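**Bedroom reset attendant (casual, serviced units), Tokarz Residences**

Position reference: Housekeeping, 2 vacancies
Reports to: Hui-mei Pan, Accommodation Services

Tokarz Residences manages furnished short-stay units for contract workers. The attendant returns each bedroom to its standard state between occupancies. Shifts are four hours, weekdays only. Penalty rates apply on public holidays.

Duties comprise:

- removing garments and other personal effects from the bed, and folding, bagging and labelling them with the unit number
- stripping and refitting fitted sheets, with corners fully seated and the surface pulled flat to the headboard
- vacuuming upholstered headboards and bed bases
- recording wall scuffs, scratches and socket faults in the unit log
- transferring used linen to the colour-coded trolley.
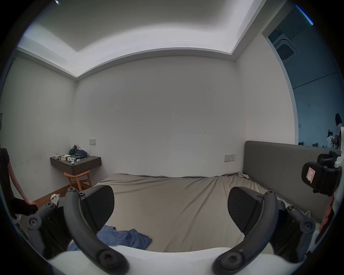
*Bedroom before reset: fitted sheet creased, blue garment left on the bed.*

Clothing is treated as lost property. It is not laundered. Items are held for 40 days and then released to the charity nominated by the building manager. Scuffs on painted walls are spot-cleaned with a damp cloth only; marks that remain are referred to maintenance.

Applicants must be able to lift a queen mattress corner repeatedly and work without direct supervision. Prior housekeeping experience is desirable. A current police check is required before the first shift. Enclosed footwear is mandatory; gloves and tunics are supplied.

Applications, with the names of two referees, go to Barbara Gajewski at the Tokarz site office. Applications close 13 Jun 2020.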